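Workshop notebook – Brellthorpe, bench room
2020-08-13

Table tops: cleaning and surface check before refinishing decision

Carried on with the pale tables. The question is still whether they need anything doing to them before September or whether a proper clean will hold them over the winter. The Amundsen table (the one by the window, called that after the label on its underside) was done first, then the Surberg one.

Starting state. Both tops had been wiped with whatever was on the sink, which has left a film. It shows as a drag under a dry fingertip and as a slight haze at low angle. No lifting at the edges on either. One corner of the Surberg table has a dent from a dropped clamp, already in the book, no change.

Method, same for both:

Brush off along the grain, soft brush, then vacuum with the felt nozzle.
Wipe with warm water and a little washing-up liquid, cloth wrung out hard. Work with the grain, turn the cloth at the end of each pass.
Second wipe, clean water only.
Dry cloth straight after. Leave 2 hours with nothing on the top.
Look at it with the desk lamp laid on its side at one end, ceiling lights off.

I tried the Nirov cleaner on a hand-sized patch at the back of the Surberg table. It took the film off faster than soap and water but left the patch looking flatter than its surroundings, and I could still pick it out once dry. Not using it on the rest. The bottle has gone back on the shelf with a tag round the neck.

Film came off the Amundsen table in one go. The Surberg table needed the soapy wipe 2 times, the water going grey on both. Drag is gone on both tops, checked with the back of a fingernail as well as the fingertip.

Marks. Pencil and glue were the main things. Pencil lifted with a white eraser, then a damp cloth over the crumbs. Glue spots were PVA and came away with a plastic scraper after a wet cloth had sat on them. I left two at the far end of the Surberg table where the scraper began to catch. Better a glue spot than a scratch.

Anything lying along the grain is awkward to judge. A dark fleck may be in the figure, in the finish or sitting on top, and at normal working distance the three look alike. Going at all of them with an abrasive to find out would make a worse mess than the flecks. Rule for now: eraser, then damp cloth, then leave it and write it down.

Abrasive test on the offcut only, not on either table. 220 grit by hand, light pressure, along the grain. It dulls the surface evenly and the dulling is plain from across the room. 200 strokes was more than enough to make the point. A local touch-up would therefore show, so it is the full top or nothing. The offcut is in the drawer with the date on the back. 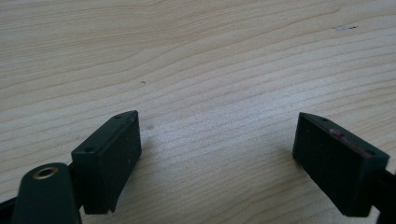 Table top, middle area. Grey smudge with short dark flecks upper right, small dark speck left of centre. Grain slightly brighter towards the middle.

Surface smooth and matt apart from that faint sheen. Marks of this size do not justify refinishing. They go on the list as cosmetic.

Decision: no sanding, no new finish this side of winter. Clean as above when the drag comes back, and check again in September with the lamp at the same end so that the two looks can be compared.

For whoever uses the tables next – hot things on the cork mats, glue work on the paper roll, and please do not use the green scouring pads on the tops at all. They are for the sink.

To do:
Order felt for the vacuum nozzle, present piece is nearly through.
Find out whether the film is from the sink spray. Put a drop on the offcut, let it dry, compare.
Replace the lamp bulb, it flickers when the table is knocked.
Surberg table rocks on the door side. Foot adjuster is seized, penetrating oil on it now, try again tomorrow with the long spanner.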